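Trevlow 834 Analog Noise and Drone Synthesizer

Desktop unit, two voices, stereo output. Current panel revision.

The 834 is a tabletop instrument for drone, noise and long-form electronic work. Each voice has its own oscillator, wavefolder and low-pass filter, and the two can be cross-modulated from a single control. There is no keyboard and no preset memory. Pitch is set by hand or by control voltage.

The oscillators run from below hearing range to the upper treble in one sweep of the coarse knob. Fine tuning covers a whole tone in either direction. Allow the unit to warm up before tuning against other instruments - drift is small after that, but it is an analog circuit and will move with room temperature.

A 16-step voltage sequencer is built in. Steps can be skipped, held or slewed, and the clock can be taken from the internal generator or from the rear jack. At the top of its range the sequencer runs at audio rate and can be used as a third sound source. 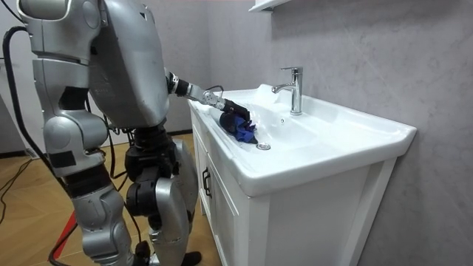

Blue cloth in the basin, white vanity.

Connections

Audio out: left and right, quarter-inch, unbalanced
Audio in: quarter-inch, routed to the folder of voice 2
CV in: pitch and filter for each voice, clock, reset
CV out: sequencer, clock
Power: external supply, included

The audio input accepts line level. Contact microphones and guitar pickups need a preamp ahead of it. The Nallel preamp works well here and is sold separately. The Hiko spring tank can be patched between the left output and the audio input for feedback work; keep the input level low at first, as the loop gain rises quickly when the folder is open.

Changes in this revision

The cross-modulation control now has a center detent. Filter resonance has been reduced slightly at the bottom of the range, where earlier units could lose level. The panel layout is unchanged, and patch sheets drawn for the earlier version still apply.

Listening

Nneka Obi used a pair of 834s for all of the sustained parts on her album Politis, recorded without overdubs. The patch sheet for the second side is included in the manual.

Availability

Units are built in small batches. The next batch ships in March. Orders are filled in the order received, and a deposit is taken when the unit is reserved.

Page updated November 20, 2005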